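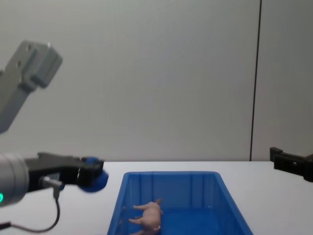

A toy pig in one of the blue bins.

Toy Animal Lending Service: Frequently Asked Questions
Langlois Family Resource Center
Page last revised September 20, 2018

Who may borrow from the toy animal collection?
Any household or child care provider registered with the Center may borrow. Home providers in Clultard are eligible on the same terms as those in town. Registration is free and is completed at the front desk.

How large is the collection?
The collection holds 300 animals, divided into farm, woodland, ocean and household pet groups. The farm group is the most requested and is usually reserved well ahead of the November school break.

How many animals may be borrowed at one time?
The limit is 40 animals for child care providers and seven for individual households. A provider who requires more for a special event should write to the Collections Desk before placing a reservation.

Why are the animals returned in blue bins?
Each group is assigned a bin color so that returns can be sorted quickly. Blue is used for farm animals. Borrowers are asked to return animals in the bin in which they were issued, without bags or wrapping. Animals may be laid in the bin in any position and do not need to be stood upright.
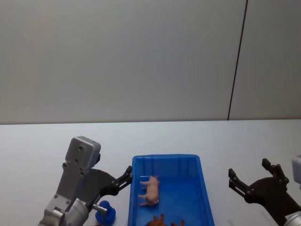 May animals from different groups be placed in the same bin?
Borrowers should keep the groups separate. If a household is unsure where an animal belongs, it may be set beside the bin at the returns table and staff will place it. The printed list inside the lending folder gives the group for every animal issued.

How should the animals be cleaned before return?
Wipe each animal with a damp cloth and mild dish soap, rinse, and allow it to dry fully. Please do not use bleach or place the animals in a dishwasher. Bins should be wiped out as well, with attention to the ribbed inner walls, where sand and crumbs tend to collect.

Are the animals suitable for children under three?
Some are not. Small animals are marked with a red dot in the printed list and are issued only to households that confirm they have no child under three. Adult supervision is expected at all times - including during cleanup.

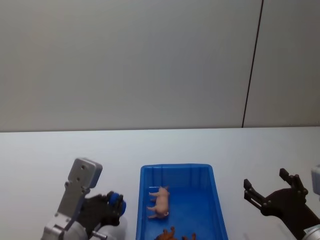

What happens if an animal is lost or damaged?
The replacement charge is $2 for each animal. No charge is made for ordinary wear, such as faded paint or light scratches. Borrowers should report a cracked or chewed animal at the time of return and should not attempt to repair it with glue.

How long is the lending period?
The lending period is 7 days. It may be renewed once, by telephone or in person, provided that no other borrower has reserved the group.

Can animals be donated to the collection?
Single animals and complete sets are accepted if they are clean and free of batteries. The Center cannot accept plush toys. Donations may be left at the front desk during regular hours, or at the Zereler Street entrance on event days.

Whom should I contact with other questions?
Please address written questions to Delali Amissah, Collections Desk. Replies are sent by mail or email, according to the preference shown on your registration form.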